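Notes from the Workroom: Tables, Walls and Water Bottles

The long white table against the green wall is back in general use. Lindiwe Ngcobo has the booking sheet, and the table can be reserved in blocks of up to 10 days. Put your name and a phone extension on the sheet. If you finish early, cross yourself off so the next group can move in.

Drinks are allowed at the table again, with a few conditions. Water only, in a bottle with a screw cap, and the cap stays on when you aren't drinking. Open cups and mugs go on the shelf by the door. We lost a set of Savadlow drawings to a tipped coffee in January and would like to avoid a repeat. 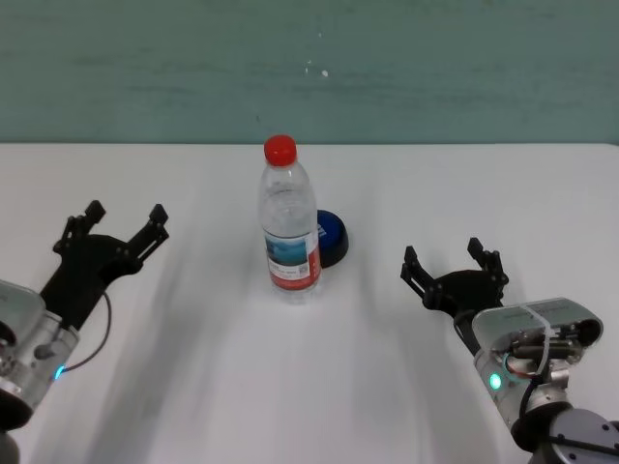 Red-capped water bottle on the white table, with a round blue item behind it.

Labels are a small problem of their own. The cases we buy through Pretorius all look alike, and by midafternoon it is hard to tell one bottle from another. Write your initials on the cap with the marker kept in the supply drawer. Bottles without initials will be emptied and recycled at 5:30 p.m. The last order was 36 cases, which should carry us into summer. Marthinus Motaung places the orders, so tell him when the stack gets low.

The wall behind the table needs some attention too. It has picked up scuffs and streaks across the middle, and the paint has small white specks in it. Arvo Turunen tried a damp cloth and dish soap on a patch near the corner, and it took off some of the gray but left the paint a little shiny. Please don't use scouring pads. Abdelghani Helmy has a quote for repainting and expects the work to take two evenings. The color will stay the same. Until then, keep chair backs and tape off the wall, and don't lean boards against it.

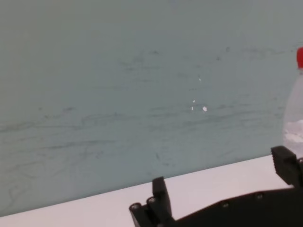 Can I leave my bottle on the table overnight if my name is on it?
Please take it with you or put it on the shelf by the door, as the table is wiped down every evening.

Questions about the table or the wall go to Hammad Ghumman at extension 2213.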